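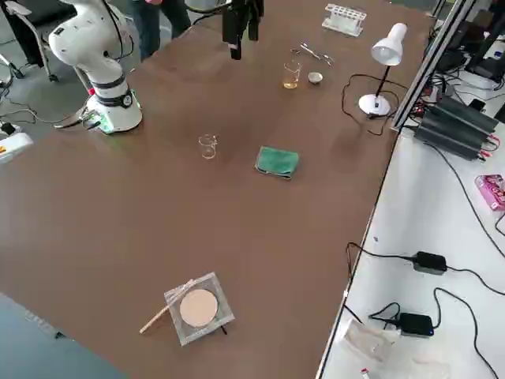
Robots Join the Lab

Have you ever had to do the same chore over and over until your arms got tired? Then you know how lab work can feel! At Rulton, a lab that tests river and pond water, 590 samples come through the door in August, its busiest month. Each one has to be poured, filtered and checked, and for years people did every step by hand.

Now the lab is teaching robot arms to help. A robot arm bends at joints, a bit like your shoulder, elbow and wrist. At the end it has a gripper, which works like a finger and thumb. Try picking up a pencil using just those two fingers. Now try a floppy cloth. Tricky, right? A glass beaker is hard in a different way: squeeze too hard and it cracks, squeeze too softly and it slips!

So the arms have to practice. They practice with the same things the lab workers use every day, like beakers, racks and little dishes. Moving one beaker from here to there took 664 tries before the lab was happy with it. That's a lot of beakers (and yes, a few got broken).

What about the people?

They still have plenty to do, but their days look different. A worker who used to spend 65 minutes each morning setting out dishes can spend that time looking closely at the results and asking why one pond is greener than the next. Somebody also has to plan the robot's moves, watch it work and press stop if something goes wrong. Those are new jobs, and the workers had to take lessons to learn them. Some people loved it right away. Others missed the quiet pouring work, and they still do some of it.

Robots are great at doing one thing the same way again and again. People are great at noticing when something smells funny or looks odd, and at deciding what to try next.

Word to know

Automation (aw-tuh-MAY-shun): using machines to do jobs that people used to do by hand.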